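Work and Automation, Unit 3118
Handout 6: Task change at a furniture returns site
W. Goossens, 2022-02-22

This unit uses one site throughout: the Skilletti returns building in Skollthorpe, where used and returned household furniture is checked, cleared of small loose parts, cleaned and sent back out. The site began moving part of the clearing task to a robot arm last May. Reading for the session is chapter 4 of the course pack and the shift notes by Manikandan Suvarna, who was lead hand on the clearing benches at the time.

1. The task before programming

Every motion is tried in simulation before it is run on the floor. At Skilletti the simulation package is called Naidu, and it is run by two former bench workers and one engineer.
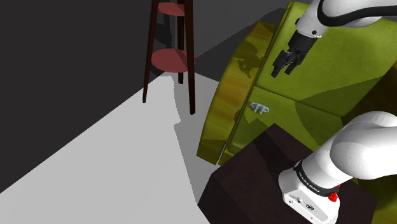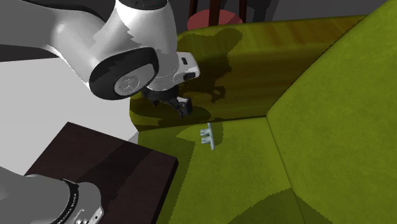
Simulated arm, gripper open.

The clearing task as written in the old work instruction has four steps: look over the item, take off or pick up anything small that does not belong in transit, bag it, and write the bag number on the ticket. The instruction is half a page long. The first version of the same task prepared for Naidu ran to 359 lines, most of them dealing with cases the half page never mentions: what to do when a part is partly under a cushion, when two parts touch, when a part is meant to be fixed to the furniture and only looks loose.

Suvarna's notes make the point that bench workers had settled all of these cases years earlier. The rules existed, but they were passed on by working next to someone. Writing them down took eleven weeks and was paid at the normal bench rate, a matter the workers raised twice.

2. What moved and what stayed

Moved to the arm:
Picking small rigid parts from open surfaces
Placing parts in the bag chute
Logging the bag number

Stayed with people:
Unfolding, opening and turning the furniture
Soft or tangled items (cords, ties, loose fabric)
Any part the arm has failed to grip twice
Deciding whether a part is loose or fixed

New tasks:
Clearing stops
Checking the log against the ticket at shift change
Building new cases in Naidu

Note that the third list did not exist in the budget. The original plan assumed that stops would be handled by the maintenance group. In practice a stop is usually a question about the furniture – is this thing supposed to come off? – and maintenance has no basis for answering it. The work fell back to the benches within the first month.

3. Pace

Under the old arrangement a bench worker set the pace and could hold an awkward item back until a quiet hour. The line control software, Laltlow, releases items in arrival order and waits 300 milliseconds between a completed log entry and the next release. The delay itself has no effect on workload. The loss of the ability to reorder does. Three of the five people interviewed named this as the largest change in their day, ahead of noise and ahead of the change in floor layout.

Laltlow was later given a hold lane with space for six items. Use of the lane requires a reason code. Students should compare the list of reason codes in the course pack with the reasons given in the interviews and note which reasons have no code.

4. Skill and grading

The site has a four-step pay scale. Picking speed was one of the criteria for steps two and three. Once picking moved to the arm, speed could no longer be measured for most workers, and for two review rounds it was scored as "not applicable" and counted as zero. This was corrected after a complaint. The revised scale replaces speed with stop handling and case writing.

Two effects follow. Workers who can write a clear case move up faster than before. Workers who were very quick with their hands, and had reached step three that way, keep their grade but have no route to step four without training. The site offers 4000 hours of paid training a year across all departments. The share that goes to the clearing benches is not set in writing.

5. Terms for this session

Residual task: work left to people after part of a job is automated, defined by what the machine cannot do and seldom designed as a job in its own right.
Exception: a case outside the written rules. The number of exceptions depends on the rules as much as on the work.
Case writing: turning a bench decision into something the simulation can test.

6. Preparation

Take one task from a job you have held and write it out in half a page. Then list ten situations your half page does not cover. Mark each one as move, stay or new, using the headings in section 2. Bring two copies. The group will work through four or five of them before going on to the interview material.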